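Lehrbuch Angewandte Robotik | Kategorie: Greiftechnik und Sicherheit
Mar 9, 2025 – Redaktion Merinstead

Diese Website verwendet Cookies. Mit der weiteren Nutzung stimmen Sie unserer Datenschutzerklärung zu. [Akzeptieren] [Einstellungen]

Kapitel 8
Fehler beim Greifen und Ablegen

Im Februar wurde im Projekt Wedance eine Reihe von 600 Greifvorgängen ausgewertet, bei denen kleine Gegenstände in einen offenen Karton gelegt werden sollten. Die Aufgabe galt als einfach. Trotzdem wurden 20 Vorgänge als Fehler eingetragen, und bei den meisten davon hatte der Greifer sein Objekt sicher gehalten. Der Fehler entstand erst später, auf dem Weg zum Karton oder beim Öffnen der Finger. Mit dieser Art von Fehlern beschäftigt sich das vorliegende Kapitel.

Wir beginnen mit dem Halten. Ein Parallelgreifer mit zwei Fingern berührt das Objekt an zwei gegenüberliegenden Flächen. Bei einem würfelförmigen Körper ist das günstig, denn die Flächen liegen gut an den Polstern an. Bei einer Figur mit unregelmäßiger Form ist die Berührung kleiner, und schon ein leichter Stoß kann sie drehen. Die Lernenden sollen deshalb zuerst die Form des Objekts beurteilen und erst danach die Schließkraft wählen.

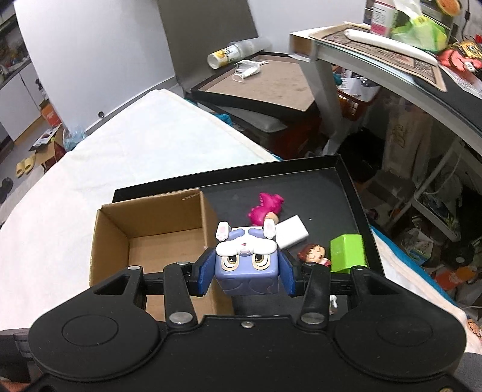
Abb. 8.1: Würfelförmige Hasenfigur zwischen den Fingerpolstern eines handgeführten Greifers.

Nun kommt der schwierigere Teil, nämlich die Bewegung zum Behälter. Ein Karton hat dünne Wände, und von oben gesehen ist sein Rand nur eine schmale Linie. Wenn die Höhe falsch geschätzt wird, fährt ein Finger innen und der andere außen an der Wand vorbei. Schließt der Greifer in dieser Stellung, so fasst er den Karton selbst. Im Protokoll von Wedance heißt dieser Fall »Randgriff«.

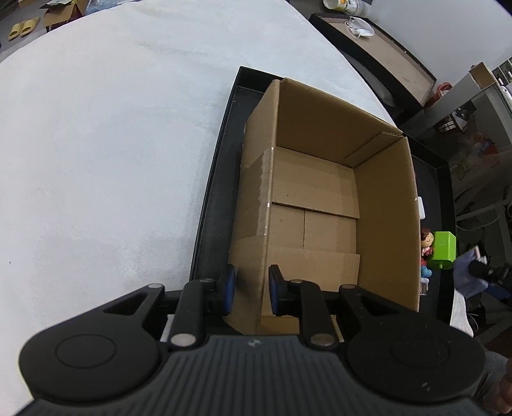
Der Randgriff ist für die Steuerung schwer zu erkennen. Die Finger melden einen Widerstand, und ein Programm, welches nur diesen Wert prüft, nimmt einen erfolgreichen Griff an. Beim nächsten Anheben wird dann der ganze Behälter mitgezogen – oder die Wand knickt ein und der Greifer rutscht ab. Das Auswerteprogramm Vatell verglich aus diesem Grund zusätzlich die gemessene Fingeröffnung mit der erwarteten Breite des Objekts. Eine Kartonwand ist viel dünner als jedes Spielzeug der Versuchsreihe, also ist der Unterschied deutlich.

Auch für die Sicherheit hat der Fehler eine Bedeutung. Wer einen verklemmten Finger mit der Hand lösen möchte, muss vorher den Antrieb abschalten. In der Versuchsanleitung steht dieser Schritt an erster Stelle, und er gilt ebenso für handgeführte Geräte mit motorischem Antrieb.

Abschnitt 8.1 behandelt die Messung der Fingeröffnung, Abschnitt 8.2 die Wahl der Anfahrhöhe. Die Übungen zum Randgriff stehen nach Abschnitt 8.3 und setzen die Rechenregeln aus Kapitel 7 voraus.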